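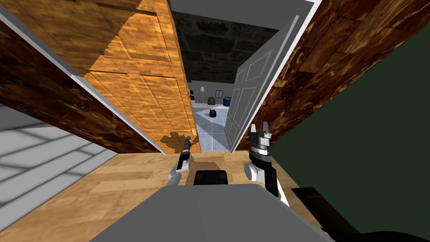
Papers > Building Physics > Internal Doors and Room-to-Room Air Movement

Search this site Enter keywords Go

3. Door position and air movement between rooms

3.1 Definitions

Earlier work on internal doors has mostly treated them as either open or shut. In occupied houses this is too coarse. Doors are left ajar, held by a wedge or a coat, or opened against another door so that only a narrow gap is left to pass through. Figure 2 gives a rendered view of that last case. We call it a paired opening, and we define its width as the shortest horizontal distance between the two leaves, whatever their angles to the wall.

Figure 2. Narrow gap between two open doors, one of them an orange wooden door (computer rendering).

A single leaf standing ajar is called a partial opening. The undercut, meaning the space between the bottom of the leaf and the floor, is treated separately in both cases. It was measured at the hinge side and the latch side, and the mean of the two was used. Carpet was pressed flat by hand before each reading.

3.2 Method

Measurements were taken in the Zinchenko house, a two-storey dwelling with a central hall, during December. The heating was left on a fixed setting and all outside windows were kept shut. Tracer gas was released in the hall and its level logged in the adjoining bedroom by a Vuvano sampler fixed at bed height. A second sampler was placed on the landing to check that the hall air was well mixed – runs in which the two disagreed by more than the sampler error were dropped.

A total of 653 runs was kept for analysis. The order of door positions was drawn at random each morning. Between runs the bedroom was flushed through the window until the reading returned to the outdoor level, and the window was then closed and latched. The operator left the room by the hall and stayed downstairs until the run ended. Air temperature was recorded on both sides of the doorway, at ankle and head height.

3.3 Results

Flow through a partial opening rose steeply over the first few degrees of swing and then levelled off. Paired openings did not follow the same curve. For an equal clear width, the paired opening passed less air than the single leaf, and the difference was greatest when the hall was warmer than the bedroom. We take this to be an effect of the longer path between the leaves, which adds friction and breaks up the two-way flow normally seen in a doorway.

With the door shut, the undercut carried nearly all of the exchange. Leakage round the frame was small except at the latch side, where the seal had worn.

The orifice model of Bondarchuk fitted the partial openings well but gave values too high for the paired ones. Adding a loss term for path length, as in the Jollow zone program, removed most of the error. The remaining scatter seems to be linked to wind – the house stands on an exposed slope, and no correction was made for gusts.

Contact: Fedir Bondarchuk, Endodon Building Study | © January 2020 | Back to top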